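Speaker notes - Open day at the Vallinholm hall, October 20, 2026
Speaker: Enikő Hajdu, Milteo
Second speaker for questions: Botond Veres

Opening (keep short)
Welcome the guests on behalf of Milteo and the Pálfi training center. Thank them for signing in at the front desk. Remind everyone that the yellow line stays between them and the cells while the arms are powered.

Slide 2 - Why computer teardown
The Prurkia program began in January. Its purpose is to learn which steps in taking apart used office computers can be handed to a robot and which should remain with trained staff. The hall received 900 retired desktops for this work. Pause here and let the guests look toward Cell 9.

Slide 3 - Inside the case
State plainly that cables are the hardest part of the job. A cable bends differently in every machine, and the gripper has very little room between the wiring and the drive area.

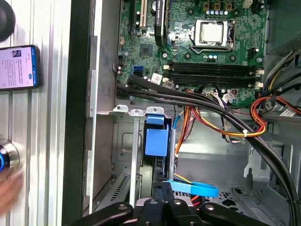 Gripper at the drive area of an open desktop case.

Mention that the memory slots are empty in this view. If asked about the processor, say that it is still in its socket and refer the guest to Botond Veres for the order of steps.

Slide 4 - The mounting board
Explain that parts are also handled outside the case, at a gray board fitted with holders and slots of different shapes. The board allows the team to practice placement on its own, without the cables in the way. Alignment matters more than force. Operators in training complete 84 practice placements before they are signed off. 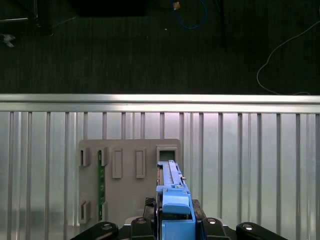
Blue plastic component held at the square opening of the board. A narrow green circuit board stands in its slot to the left.

Do not read out cycle times. They are under review and will be in the written report to Pálfi.

Slide 5 - The gripper
Point out the linked fingers and the metal bushings at the pivot points. These are inspected at the start of each shift, and a finger with any play in it is replaced before work begins.

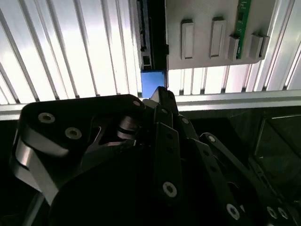 Guests from the trade schools often ask whether one hand can do everything. The answer for now is no - small screws and stiff connectors are still done by people at the next bench, and the Prurkia plan keeps it that way through its first phase.

Live demonstration
Hand over to Botond Veres. Wait for his signal before inviting the first group forward. Groups of nine, one guide to each group. Phones may be used for photographs but not held over the line.

Questions
Costs: refer to the Milteo office.
School visits: forms are on the table by the coat rack.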